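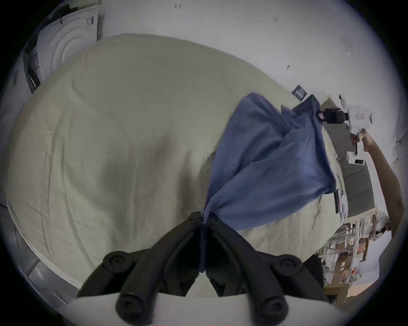 Left and right hand-held grippers on the blue cloth, view from the left gripper's camera.

Gripper comparison, fabric handling: minutes of project meeting
Tuesday, July 7, 2026, meeting room 2

Present: Shirley Kennedy (chair), Ilari Hirvonen, Benedetta Messina, Cengiz Kocabaş (minutes)
Apologies: Howard Heywood

1. Minutes of the last meeting
Agreed without changes. The action on spare finger pads is still open and is carried over to item 6.

2. Finger sets
Ilari reported on the two finger sets under test, Prullik and Farina. Each has now had 50 corner pinches on the same cotton cloth. Prullik picked up a single layer more often. Farina held better once the cloth was under tension, but tended to take a second layer with it when the corner was already folded. Benedetta asked if the operators had been swapped between sets. They had not. Shirley wants this put right before any figures go to Skultix.

3. Two-handed work
Benedetta has been spreading cloth with one gripper at each of two corners. Her main difficulty is timing: if the second hand pulls before the first has closed fully, the corner slips out. She would like a click or light at full closure. Cengiz said a tone could be added in the controller but not a light, as there is no free pin on the present board. Tone to be tried first.

Discussion on whether the table cloth should be pulled flat before each run. Ilari is in favour. Benedetta thinks a few creases are closer to real use. Left as it is for now, to be noted on the run sheet.

4. Cameras
The wide lens keeps both fingertips and the other hand in view, which everyone wants to keep. Fine detail towards the rim is poor. Ilari has a narrower lens on loan and will do 30 runs with it. Shirley reminded all that a lens change means a fresh calibration, and that run 2064 had to be thrown out for lack of one.

5. Controller
The Plodska board dropped its link twice last week, both times on the right-hand unit. Cengiz has changed the cable and it has been steady so far. If it happens again he will send the board back. Howard had asked by email for a log of every dropout; agreed.

6. Actions
IH: repeat the pinch runs with operators swapped
IH: runs with narrower lens
CK: closure tone, dropout log
BM: order finger pads, both sets
SK: draft summary for Skultix, to be circulated before the August meeting

7. Any other business
Benedetta asked for the run sheets to be kept in one folder. Cengiz will set it up on the shared drive.

Next meeting in August, date to be sent round by Shirley.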